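Piltevel Hall is looking for people to take part in floor grid sessions
Thursday evenings, small groups, no experience needed

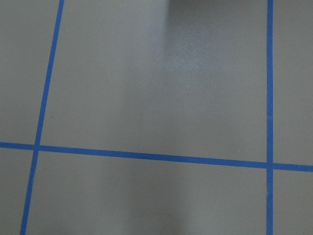 We are preparing a new movement course for adults, and before it opens in September we need participants who will try the exercises with us and tell us what is not clear. The course is called Rarnia. It is based on walking, stopping and turning inside cells marked with tape on the floor. The blue lines are made by hand, so please do not expect perfect squares. A cell can be wide or it can be very narrow, and several exercises use this difference.

Who can apply

Anyone over 18 who can walk without help for one hour, with pauses. You do not have to be a dancer or a sports person. We would be especially glad to hear from people who usually say that they have no sense of direction. We have 10 places.

What you will do

Each session begins with slow walking along the tape, first alone and then in pairs. After this, Anahera Trevaskis calls the changes and you move from cell to cell. In the second part you help us to lay new lines for the next exercise - knees on the floor, tape in hand, so wear trousers you do not mind. At the end there is a short talk with tea, and Virgil Filip writes down your comments.

Please bring soft shoes with a clean sole, or thick socks. Outdoor shoes must stay in the corridor. We had to change a lot of tape last spring.

What we offer

Participants who come to all the sessions receive 300 dollars, paid after the last one. If you miss one evening, please speak with us, we can usually find a solution. You may also attend the finished course without fee.

How to apply

Write a few lines about yourself to Catrin Owen at the Piltevel office, or leave a note in the box for room 535. Tell us if you have a knee or back problem, so that we can adapt the taping part for you. Catrin answers every message, but she works only in the mornings and it can take several days.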